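Search this site
Type and press enter

Small Drawers, Large Promises

I have been looking at storage for most of a year, which is a sentence I would not have believed at twenty. It began in April, when the sewing things outgrew their cookie tin and Ketsara Suwannarat lent me a bread box with a drawer in it and asked for it back 2 weeks later. By then I was spoiled.

The rule for getting onto this page is simple. A piece has to sit on a desk or counter, it has to close somehow, and it has to have at least one drawer. Wall units are out. So is anything that arrives in a bag with 40 screws and a drawing of a smiling man.

What I keep coming back to is the two-part kind, with a glossy cream top, rounded at the corners like an old refrigerator, sitting on a dark wood base. It shouldn't work. It looks like two pieces of furniture that met at a bus stop. But the door takes care of the ugly stuff and the drawer takes care of the stuff you need every day, and you can stop thinking about it.
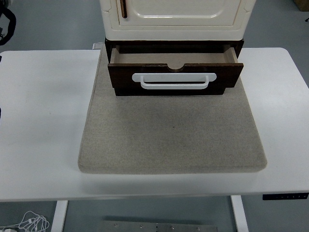
The drawer is where most of these makers lose their nerve. They spend everything on the door and then give you a tray the depth of a saucer. I like a plain tan wooden box inside, no dividers, no felt-lined slots for rings I don't own. A finger notch in the top of the drawer front is good. A white pull handle is good. Having both seems like indecision, but I've come around to it, having opened plenty of drawers with an elbow.

Put a mat under it, too. Thick gray felt does fine and saves the desktop from scratches, and saves you from hearing the thing shuffle every time you tug the drawer.

The Lorno people in Nornitdale will tell you a cabinet like this goes in the kitchen, for tea. Mine would hold thread, batteries, and 4 tape measures, all of them missing when needed.

More when I've cleared a shelf.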